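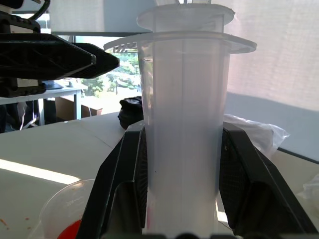

Reply from Ots: We get the same thing with the Prellness dye and had put it down to the syringe. If the plunger sticks at the same mark with plain water, send the syringe back. If it only sticks with dye, look at the dye first.

Ticket 504
Product: Veddale large dosing syringe, Prellness red dye granules
Opened: 14th August
Status: open, waiting on supplier
Category: transfer volume / blockage

Original report
Transferring red dye solution from the large beaker to the small one by syringe. Target per draw is 20 ml. The first draw is normal. After that the plunger goes stiff partway up and the small beaker ends up short. Pushing harder clears it, but the last part comes out in a spurt and marks the table.

Plain water test
Washed the syringe, pulled the plunger right out, rinsed the barrel and refitted. Full stroke up and down with tap water, no sticking. Repeated until I was satisfied. The plunger seal has no nick that I can feel with a fingernail. The fault does not show with water, so following the advice from Ots I have left the return form alone for now.

Dye test, original mix
Made up as per the Prellness label: one sachet to 1000 ml, cold water, stir for a minute. Stiff on the second draw. Took the syringe apart over a sheet of kitchen roll and found undissolved grains between the seal and the barrel wall, and a few more in the nozzle. The beaker looked clear enough from above while this was going on. Grains only showed up when I poured the last of it through a coffee filter.

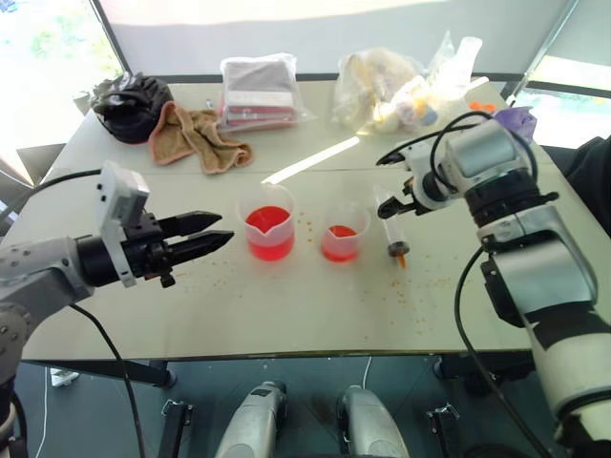 Attachment 2: large beaker, small beaker, syringe. Specks on table not yet wiped.

Note on the specks: I would not read too much into where they are. The sachets are awkward to tear and I have been dropping grains since the start of this. It does matter for the test though, as a syringe laid down on a table with grains on it can pick them up at the tip. From the next run on, the syringe goes on a clean saucer and the sachet is opened over the sink.

Dye test, warm water
Same quantity of dye, warm water, stirred and left to stand until cool. Second, third and fourth draws all normal. Fifth slightly stiff. Filter caught very little.

Dye test, warm water and strained
As above, poured through a coffee filter into the large beaker before drawing. No sticking at any point. Weighed what went into the small beaker after each draw on the kitchen scale and the readings were steady. Four draws gave 84 g in total against an expected 80, which I put down to my reading of the barrel marks and not to the syringe. The error is the same way every time.

Asked Kirent (who sold us the dye) whether the grain size has changed. The batch we bought in March dissolved in cold water without any of this. They have asked for the batch code off the box. The box went out with the recycling - have sent the code from a sachet instead.

Workaround until they answer
Warm water, strain, let it cool, then draw. Rinse the syringe between colours with the plunger out. Do not force it if it goes stiff, empty it back into the large beaker and clean the nozzle.

Still to do
Cold water with a sachet from the old batch, if there is one left in the drawer.
Check whether the dye has stained the barrel. Hard to tell on milky plastic.
Ask Veddale if the seal can be bought separately.

Update
No old sachets found. Cold water comparison dropped. Kirent have confirmed receipt of the code, no answer on grain size yet.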